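Home > Robots and automation > Research methods

Is a success rate measured on transparent objects worth anything if the table is always the same?

Asked by tallow_end, 4 answers hidden or removed, 3 shown

I've been reading a write-up from a small group at Szabó about teaching a two-armed robot to handle glassware. They collected 298 demonstrations by steering the arms by hand, trained a policy on them, and then say it "generalises to clear objects". The test was 14 trials per task. One of the tasks is making a drink, more or less.

My problem is that every trial seems to use the same table, the same lighting and the same few objects. Glass is meant to be hard because cameras see straight through it, and depth sensors make a mess of it. But if the glass is always in much the same spot, couldn't the arm just be going to that spot? I don't work in this field (I test packaging lines) so tell me if I'm being unfair. Is there a standard check for this that they should have done?

Edit: they don't give a failure breakdown, only a single percentage per task.

Answer 1, by Astatero

You're overthinking it. All these papers do it this way. If it works it works. 14 trials is fine for a demo, I've seen fewer.

Comment, tallow_end: It might be fine for a demo but they called it a result.

Answer 2, by Ghassan Abu Hammour (accepted)

You aren't being unfair, and yes, there is a check. It's cheap too, which makes me grumpy when it's left out.

Run the policy with the object moved well away from where it sat in training and see where the gripper goes. If it closes on thin air at the old position, you have your answer. Then run it with the camera covered. I did this on our setup in Sturport last December with a policy I was rather proud of, and it completed 3 of its trials blind. Not a good afternoon.

Other things I'd want before believing the claim:

How far apart the start positions were, in centimetres. "Randomised" can mean a thumb's width.

Whether whoever reset the table knew which version of the policy was running. People nudge things back to the friendly spot without noticing.

What counts as a success. Picking up a glass and picking up a glass without tipping it are different tasks.

On 14 trials: with numbers that small, one lucky run shifts the score by seven points, so I wouldn't compare two methods that way unless the gap was huge.

I don't fully agree that the same table is a flaw, though. You have to hold something still or you learn nothing. The flaw is holding it still and then writing "generalises".

Answer 3, by Trulance

Agree with most of the above, but the camera-covered test catches only the worst cases. A policy can use the camera and still be looking at the wrong thing, such as the shadow or the arm itself.

Background is the one I'd push on. Our own glass handling trials are all done on one background as well, and I don't claim more for them than that. Brown paper under a clear wine glass gives you a plain, even colour showing through the bowl, far kinder than a patterned worktop or a steel sink. The small glass in the left gripper has the same help, and the ice is heaped in a pale green bowl, so even a poor camera can find the bowl without making any sense of the ice. Swap the paper for something busy, keep everything else, and report both figures side by side. We haven't done it yet. Until we have, I'd call ours "works on brown paper" and leave it there.

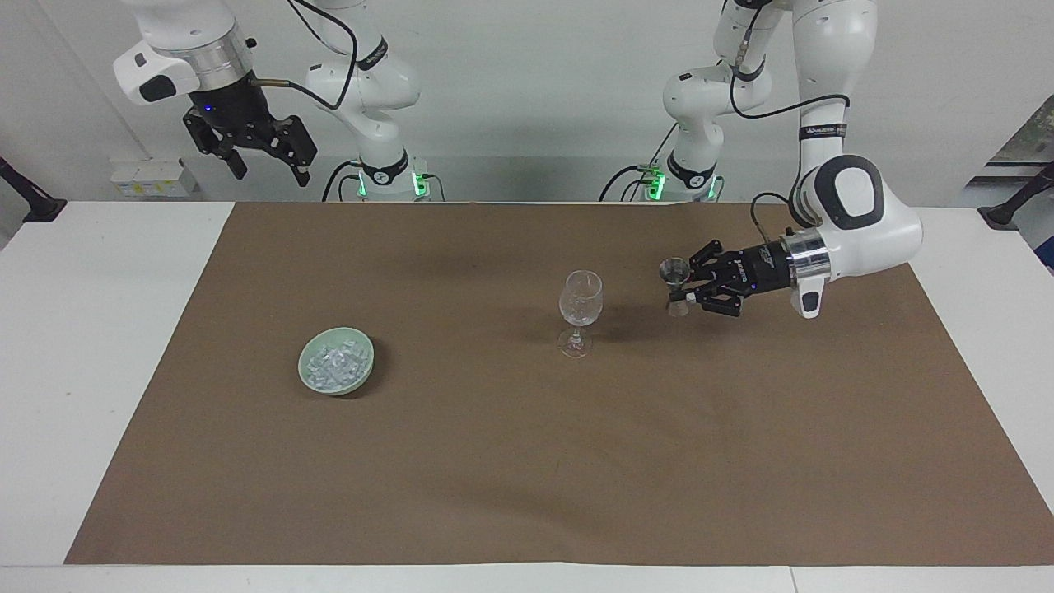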